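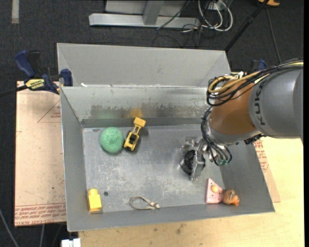

Notes pour l'exposé du 07/12/2019 - version longue, à lire tranquillement

**Avant de commencer**

Bonjour à toutes et à tous, et merci d'être venus aussi nombreux à Wudthorpe malgré les trains. Remercier Tamara Bogdan, qui a relu ces notes deux fois et m'a fait retirer une bonne moitié des parenthèses (il en reste, vous verrez). Dire aussi que Lucian Munteanu est dans la salle et que les questions sur le contrôleur sont pour lui, il les attend avec impatience !

*Laisser les gens s'asseoir. Boire un peu d'eau.*

**D'où vient la question**

Chez Mihăilă, nous avions depuis longtemps une pince à deux doigts que tout le monde aimait bien, moi le premier. Puis Clindville nous a proposé d'essayer la Skevosel, plus fine du bout, plus lourde du corps, et nous nous sommes demandé très simplement laquelle garder sur le bras pour la prise en vrac. J'avais promis une réponse pour novembre. Ceux qui me connaissent savent ce que valent mes promesses de calendrier.

**Le montage**

Un bras KUKA, un bac en métal gris aux parois inclinées, des serre-joints bleus pour le tenir, une table en bois clair. Les objets sont des jouets et des bricoles : une balle verte genre éponge, une petite chargeuse jaune, une boucle de cordelette, une pièce triangulaire rose pâle avec son bouton rond. J'y tiens beaucoup, à ces objets, parce que chacun pose à la pince un problème différent, et qu'avec des cubes bien propres on n'apprend pas grand-chose.

*Ici, insister sur le fond du bac.* Il est rayé, blanchi par endroits, et il renvoie des reflets flous. La chargeuse en laisse un jaune sur la paroi du fond, la balle un vert, plus discret. Pour une caméra, c'est un vrai sujet, et j'y reviens plus loin.

**Le protocole**

300 essais par pince, même contrôleur, même vitesse d'approche. Une prise compte si l'objet est tenu pendant 8 secondes hors du bac. Lucian voulait davantage, moi un peu moins, et nous avons coupé la poire en deux autour d'un café.

**Ce que nous avons vu**

- La balle : aucune différence qui vaille la peine d'en parler. Les deux pinces s'en sortent très bien.
- La chargeuse : avantage à la Skevosel quand le jouet est couché de biais, à l'ancienne pince quand il est droit.
- La cordelette : là, il faut raconter ! Avec l'ancienne pince, les doigts glissaient dessus presque 9 fois sur dix. La Skevosel fait mieux, à condition de viser le nœud ou l'attache plutôt que la boucle.
- Les objets contre la paroi : résultat décevant des deux côtés. Le corps de la pince arrive trop près de la pente et le contrôleur préfère renoncer, ce que je comprends tout à fait.

*Si quelqu'un demande les chiffres détaillés, renvoyer au tableau distribué à l'entrée.*

**La caméra, en deux mots**

La nôtre est fixe et regarde le bac d'en haut. C'est commode pour le calibrage, mais le bras passe devant pendant la descente, et l'on perd de vue le coin droit au moment où l'on aimerait le voir. Tamara plaide pour une seconde caméra au poignet. Je suis plutôt d'accord avec elle - seulement, il y a déjà beaucoup de câbles autour de ce poignet, et je crains un peu pour le suivant.

**Pour finir**

Nous gardons la Skevosel jusqu'au printemps, avec des doigts un peu plus courts que Clindville doit nous envoyer. Passer ensuite la parole à Lucian pour la partie contrôleur.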